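The Case for Repairing School Instruments

The Osham district will decide this winter whether to renew its contract for new student violins and cellos. The Dunska Music Association holds that the money would be better spent on the instruments the schools already own.

The district's inventory lists 239 string instruments. Of these, 108 are marked unfit for use. Most were bought in 2014, and a well-made student violin should last much longer than that. The usual faults are worn pegs, open seams and warped bridges, all of which a competent shop can put right.

Orsolya Lengyel, who directs the orchestra at Billora Middle School, has argued that beginners deserve instruments that hold their tune. The Association agrees. A new instrument left without yearly service will fail them as surely as an old one.

Critics point out that repair work is slow and that few local shops will accept school orders. That concern is fair, and it should be met by placing orders in June, when the instruments are not needed in class.

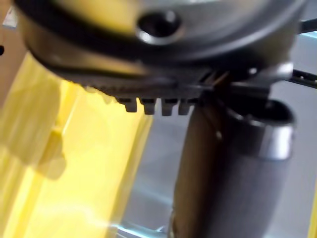 What the District Should Do

The board should set aside a fixed sum for repairs each year and publish the condition of every instrument. New purchases should be limited to sizes that are in short supply.

Dezső Major
Dunska Music Association
October 24, 2025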